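Subject: Re: [vemano-data] Acceptance of cloth-handling episodes, second collection period
From: Data Coordination Office, Prirkeck
Time: 10:40

Dear list members,

The Bisstead group has asked how episodes are to be accepted for the Vemano set. Their message is quoted in part:

> We have recorded almost 260 episodes with the two-arm station.
> In 13 of them one gripper released the fabric early and the
> operator took hold again. Should these be removed before upload?

They should be kept. An episode in which the operator recovers is of use for training, provided that the recording is continuous and the recovery is marked in the notes field. Please do not trim the pause before the second grasp.
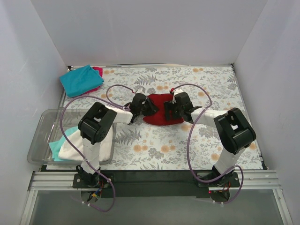 Episodes are to be rejected only if an arm stopped on a fault or if the cloth left the work surface. Rejected files go to the Pacheco server under the same naming rules and are not to be deleted locally until the transfer has been confirmed.

Starting positions also need attention. Several sites have been laying the item out in nearly the same way each time, and the trained policy then performs poorly on anything creased or turned. Operators are asked to change the position and the folds of the item between episodes, and to leave the patterned table covering in place for the whole of the period.

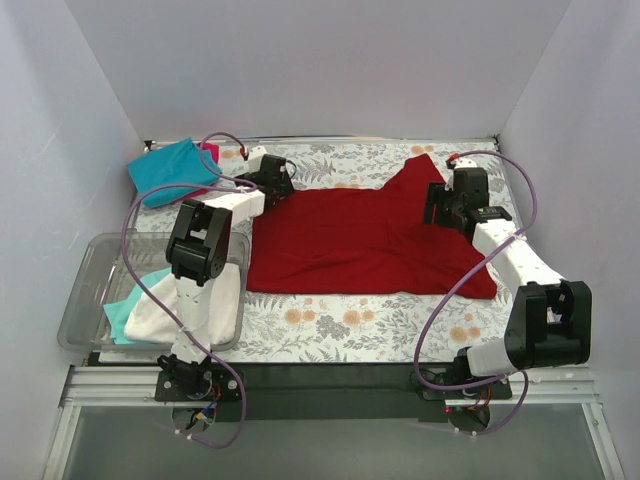 Bisstead replied that its operators can vary the layout from the next session onward, but asked that the notes field be made longer, as it does not currently hold a description of 2 recoveries in one episode. The field will be extended in the November release of the upload form. Until then, please use a separate text file with the episode number as its name.

Data Coordination Office
Prirkeck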